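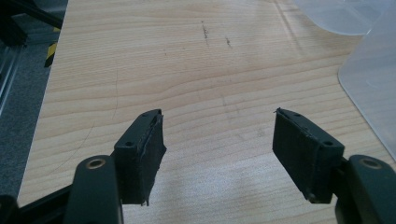
A wooden tabletop, ready for a sort-out.

Home | News | What's On | Contact

I popped into the Navarro swap morning, and it's back for good -- hooray! Bring whatever you've stopped using and take home something you will.

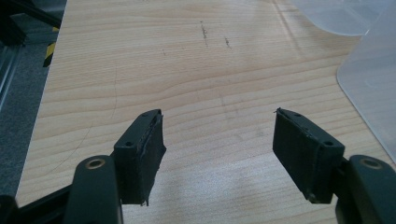
What does it cost to get in?
Entry is £2, and under-threes go free.

I came away with a jigsaw (2000 pieces, heaven help me) and a teapot.

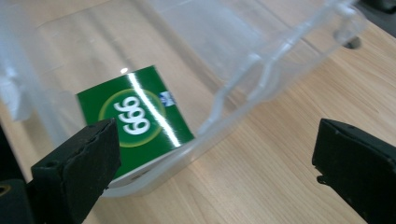
Next swap

Doors open at ten on 24 November in Bavico Hall. Lidded tubs are handy for small bits.

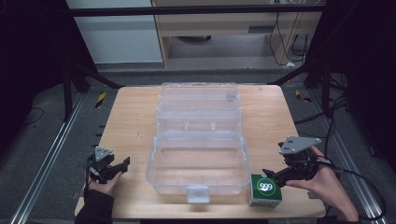 By Issa Dabbas

Jouko Kemppainen runs the book table -- do say hello!

Print this page | E-mail to a friend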